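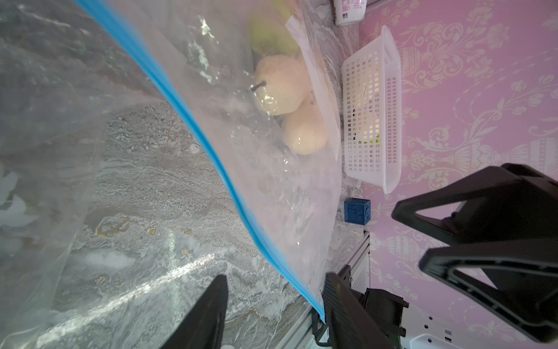

*Pears in the big zipper bag, blue seal, on the marble counter*

**Ticket: zipper bags won't stay shut**
Opened by: Nhyira Asante
Location: Osville kitchen
August 2023
Status: open

Hi Aparecida! Me again, about the fruit bags. The large clear ones with the blue zipper keep popping open on me, usually at the corner where I finish closing them, and I'd love to know if it's the bags or just my thumbs.

What I've tried so far:

- Wiped the track with a dry cloth before closing. Helped a little – that bag held for roughly 2 hours, then opened up again.
- Less fruit per bag. Pears are awkward (those stems!) and they shove the plastic up toward the seal, so I've been laying them flat at the bottom end.
- Pressed the air out before the last inch. Feels tighter, but I can't swear to it.
- Swapped to a bag from the other Zaltholm box. Same thing, and I said a bad word.

Of the seven I closed on Monday, two had let go by the next morning. The pears were fine, just a bit softer than I like.

**Reply from Aparecida Batista**
Run your fingers along it twice, once each way, and pinch the end hard. If it still slips, put that bag aside for me and don't toss it, I want to see the track.

**Update, Nhyira**
Okay, the pinch is definitely better! I did a whole batch that way and only one gave me trouble, so it's in the drawer under the counter with a sticky note on it. Could you also ask Andrade if we can get the kind with the little slider? I'll keep using these until I hear back.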